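Speaker notes: Flooding on the Lutley, what we learned
Evening session, community hall. Talk runs 27 minutes with questions after.

Opening

Thank you for coming. Say who I am: Arash Parsa, I worked the river desk for the county during the August storm. I was on shift the night the water came up in Hodden.

Don't start with the rescue. Everyone has heard about the rescue. Start with the rain.

The rain

The storm sat over the upper valley from early afternoon. Our forecast had it moving east by supper. It stayed where it was until after midnight.

The ground was already soaked from the week before, so most of what fell ran straight off into the creeks. The Lutley takes water from four of those creeks, and they all meet above the old mill. Point at the map on the easel. Give people time to find their own street.

At 6 p.m. the gauge at the mill was high but below the warning line. At 8:30 it was over the line. By 10 the gauge had stopped sending. We thought it was a phone line problem. It had been knocked off its post by a tree.

Pause. People usually want to ask about the gauge now. Ask them to hold it until the end.

The warning

Be straight about this part. The first phone alert went out at 9:10 p.m. It went to 663 homes. It should have gone to roughly 900. The list we used was old and left out the new streets past the school.

The people on those streets found out from neighbors, or when the water was in the yard. Several of them are probably in the room. Look up from the notes here and say sorry in plain words. Don't read it. 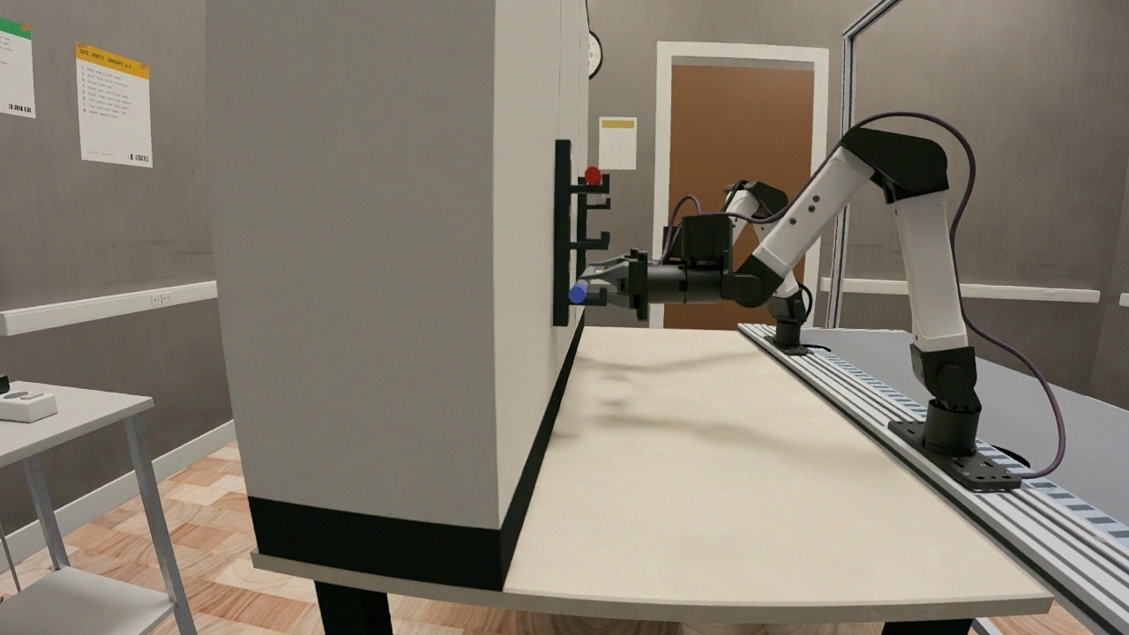

The second alert went out at 9:50 and used the correct list. By then Mill Road was under water at the low end and cars could not get through. Anyone who tried to leave that way had to turn back, and some had to leave the car and walk.

The Ateş family

I have permission from the family to tell this. Keep it short and stick to what they have agreed to.

They live in the last house before the bridge. Mr. Ateş went out to move the truck and the current took his feet. He was carried under the footbridge and across the playing field, and he ended up against the fence behind the tennis courts. He held on to the fence until the boat crew reached him. He had a cut hand and a sore shoulder. He was home the next day.

He has asked me to pass on one thing. The water he stepped into was below his knees. He didn't think it was deep enough to worry about.

Say that twice.

What the crews did

There were 12 people on the boat crews that night, in two shifts. They worked from 9 p.m. until it was light. The Pruvon plant opened its loading dock as a dry place to bring people, and kept the heat and the coffee going.

If any of the crew are here, ask them to stand.

What has changed

The phone list is now checked every month against the county address file. If you have moved or changed your number, there is a sheet by the door.

The mill gauge has been rebuilt on a concrete footing, with a second one upstream. If either goes silent for 15 minutes, the desk has to treat it as a flood until somebody has been out to look.

Mill Road will be closed earlier next time. Some of you will be annoyed when it's closed and nothing happens. I would still close it.

The county has printed 2000 copies of the new evacuation map. Take one, and take one for a neighbor who couldn't come tonight.

Questions

Likely ones: insurance (I can't answer, give the number for the help line), the dam (it held, it was never close), when the footbridge reopens (no date yet, don't guess).

Finish by 8:30. The hall has to be locked at 9.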